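Search checklists
Print this page | E-mail this page

DRIDIRHAM SEED CHAMBER: PRE-RUN INSPECTION
Mon 23 October. Inspector: Lutfa Wanigasekara

1. Chamber door seal. Pass. No wear found on the gasket.
2. Pressure relief valve, Trumix unit. Pass.

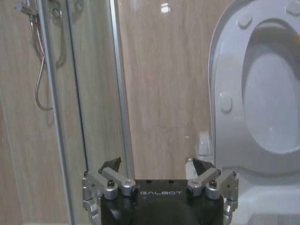 Washroom, wall side.

3. Seed trays, 157 cells. Pass, with one label to be replaced.
4. Oxygen sensor. Recalibrate before the November run.

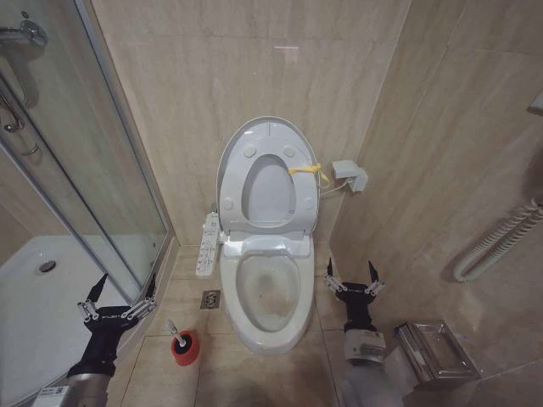 Caoimhe Mac Giolla asked that the sensor be checked against the spare as well, as the two disagreed during the last plant trial.

5. Heater cutoff. Fail. The switch must be replaced before any seeds are loaded. 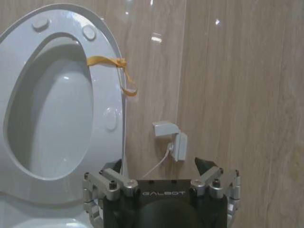
The chamber shall remain tagged out until the new switch has been tested and signed for.

6. Fly culture containers. Pass. Lids secure.

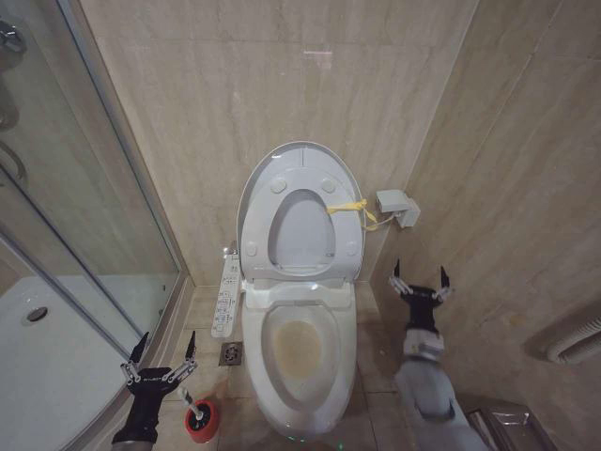
Records and Sign-Off

Form 131 is to be kept with the Sivakumar growth log.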